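Filed under: Workshop notebook / Handheld grippers / Working rules

September, Gumgate bench, started 9.40

Carrying on from the last entry. Vasco Matos wants the working rules for hand-held collection in one place before the Hollmann people read them, so I am writing them up as I go and will copy the clean version across later. The old Cinon sheet was written for fixed arms and half of it makes no sense when a person is holding the tool.

Kept from the Cinon sheet without changes:

- Wipe the finger pads before the first take and after anything sticky.
- Check the pivot pins for play. Any sideways wobble at the tip, the tool goes back in the drawer with a tag on it.
- One operator per tool pair. No swapping hands in the middle of a session.
- Write down the object set before starting. The one written afterwards from memory is always wrong.

Dropped: the taped floor square, the light curtain check, the two-person start. Vasco queried the last one. My view is that it was there for stored energy in the arm, and we have no arm. He agreed but wants the reason recorded, so that is it recorded.

Changed: session length. The sheet said 62 minutes, which I think was a shift pattern at the old site. We now stop at 16 takes or when the operator's wrist complains, whichever is first. I got a sore thumb well before 16 on the Iden trial and the last few takes were poor. Jerky closes, fingers coming in crooked.

Rule 1. Soft surfaces

Bedding is allowed as a work surface. It gives under the fingers, so approach from above and stop before the tips dig in. Thin things should be taken by the edge wherever they can be stood up. If the cloth comes up with the object, open, let it settle and go in again. Keep the failed attempt in the take and mark it. Do not cut it out.

Rule 2. Small household items

Mixed piles are fine and we want more of them. Don't tidy a pile into rows first. Leave overlaps as they are. What does matter is knowing where each thing is meant to end up, and saying so in the log before the first close. Open containers should have clear space above the rim so both fingers can get in without levering on the wall. 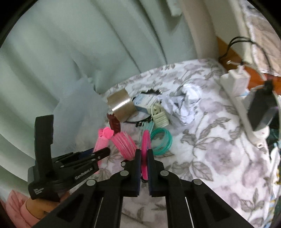
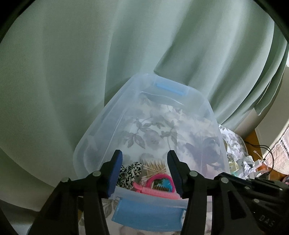
Pink ring between the fingers in the first; swabs, comb and mirror in the open container in the second.

Rule 3. Cables and mains

Wording took longest on this one. Draft as it stands:

"Before the first take, trace every cable in reach of the tool. Move any that crosses the path of the hand or the fingers. Power strips stay outside the working area. If one has to stay, it is written in the log and no object is picked from beside it."

Vasco thinks the last sentence is too weak and would rather ban them outright. I pointed out that most bedrooms have a strip near the bed and we'd lose the rooms we most want. Left as drafted, his objection noted. To go to Hollmann with both versions.

Also to add: never close on a cable, even as a test of grip. The pads won't cut it but the linkage can pinch.

Rule 4. Fingers and sleeves

The free hand stays behind the pivots while the tool is closing. Loose cuffs get pushed up or pinned. Had an argument with myself over gloves and decided against, as you lose the feel of the trigger and squeeze too hard.

Rule 5. Personal items

Anything that has been used on hair or skin gets replaced or cleaned before it goes into a shared object set. Cotton swabs come new from the packet and go in the bin at the end, no exceptions. Mirrors go in the set but check first that nobody's face is going to turn up in them. Labels with names or addresses on come off beforehand.

To do

- Type up 1, 2, 4 and 5. Hold 3 until Hollmann reply.
- Ask Iden for their pad cleaning interval. Ours is a guess.
- New pads on the spare tool. Left one is lifting at the corner.
- Find the tags. The drawer has 4 left and the box they came in has gone.

Stopped 12.15. Rule 3 still open.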